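Nuvlow TR-2 turbo trainer: one winter in

Thursday, January 9, 2020

I've put 1119 kilometers into the Nuvlow TR-2 since the clocks went back, all of them in the spare room, and I'm still looking forward to getting on it. Anyone who knows how I used to feel about indoor riding will understand what a big deal that is!

First, the ride feel. My old trainer was a wheel-on Rilow that squealed like a tram and chewed through back tires. The Nuvlow is direct drive, so the rear wheel comes off and the bike sits straight on the cassette, and the difference is night and day. The flywheel has real weight to it. Spin up for a sprint, stop pedaling, and it coasts down slowly the way a bike does on a flat road. On long climbs in the Etano app the resistance comes on smoothly, with no sudden lurch when the gradient changes (the Rilow would just about stop my legs dead).

Then there's the noise, or the lack of it. I ride early, well before anyone else in the house is up, and the loudest thing in the room is my chain. Wax the chain and it's the fan.

Setup took me 40 minutes, and a good part of that was hunting for my cassette tool. The legs fold out and lock with a solid clunk, and there are adapters in the box for quick release and thru-axle bikes. The one thing I'd change is the instruction sheet, where the drawing for the spacer is tiny and I put it on backward the first time. If your gears skip in the bottom two sprockets, check that before you touch the derailleur.

Power numbers have been steady. I compared it against my Wieser pedals on a bunch of rides and the trainer read a little lower in short sprints, but on anything longer than a minute they tracked each other beautifully. For intervals that's all I need.

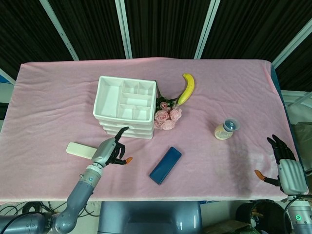

I did have the Bluetooth connection drop on me twice, both times in the middle of a group ride, which is maddening when you've just clawed your way back onto the front bunch. Switching to ANT+ fixed it and I haven't had a dropout since. There's a firmware update due later in January that's supposed to sort it out, so I'll try Bluetooth again then.

Stability is great too. I'm not a small rider and I rock around a lot when I'm out of the saddle, and the feet stay planted. Do put a mat down, though, your floor will thank you (I sweat buckets).

Would I buy it again? Yes, in a heartbeat. I'm giving it 8 out of 10, with one point off for the dropouts and one for that spacer drawing. Next job is the Wieser spring race plan, starting with the over-unders I've been putting off all week.

Contact | Copyright 2020 | Back to top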